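Grondby Sewing Room - progress report to the Tedesco Fund, second half of the grant

Hi Agata,

You asked for something shorter than last time and with fewer attachments, so I'm going to just write it the way I'd tell you over coffee. Feel free to chop it up for your board.

The big news is that the Saturday mending sessions are full. We started the grant period with one long table and a handful of people who mostly wanted their pants hemmed, and we now have a waiting list for the morning slot (10 a.m., the one with good light). I moved the afternoon group up by an hour so the two could overlap, and I like that a lot more than I expected to - the beginners hang around and watch the quilters, and the quilters get to show off a bit.

We have taken in 1403 garments since you first funded us. Most were zippers and torn seams. Coats take forever and I underestimated them badly in the original plan, so if you look at the hours in the spreadsheet and wonder what happened in the cold months, it was coats. Brunello Bianchini has been teaching lining repair, and he is a very patient man, but there is no fast way to reline a wool coat and he'll tell you so himself.

Money next. We're under on thread and fabric (people keep donating it!) and over on machine servicing. Two of the four older machines needed new motors, and the shop in Zadotberg raised its prices in March. I moved the leftover fabric money across to cover it, which your guidelines say I can do without asking, but I'd rather you heard it from me. 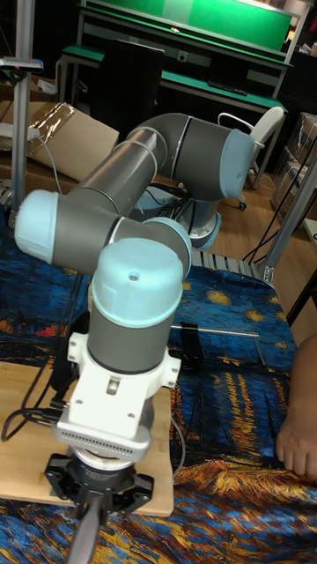
Color has been the other thing on my mind. The Rusta pattern books we teach from are printed in black and white, and beginners find it really hard to tell the right side of the fabric from the wrong side in the drawings. Adjoa Akolgo redrew the first set of worksheets for us with the right side shaded and the wrong side left plain, and the difference in class was huge. We argued over which shade for far too long. I wanted a strong red, she wanted something quiet, and we ended up near the pale blue of those rounded joint caps, next to a mid gray for the lining. It copies well, and you can still read pencil notes on top of it. She has the sleeve and collar sheets left to do, and I'd like to pay her properly for those out of the next installment.

What hasn't gone well: the evening class. We ran it for people who work Saturdays and it never really filled. Iñaki Requena thinks the bus is the problem, as the last one leaves before we finish, and I think he's right. I've paused it and I'm talking to the library about a lunchtime version closer to downtown. No answer yet. If they say no I'd like to put those hours into a second coat group before it gets cold again.

Still to do before the grant closes: finish the worksheets, get the two repaired machines back from Zadotberg, and sort out the button drawers, which are a disgrace. I'll send the final spreadsheet separately once the servicing invoice comes in. Call me if the transfer between budget lines needs a form, I couldn't find one.

Thanks for everything, and come by some Saturday. Bring a coat.

Comments

Gaëtan Marchal: I was in the lining group and my jacket is still holding together. Please do run the second coat group!

Library regular: Lunchtime would be great for me, evenings never worked with the bus.

Adjoa Akolgo: Collar sheets are nearly there. Sleeves are harder. Still glad we didn't go with the red.

Grondby Sewing Room | Contact us | Back to top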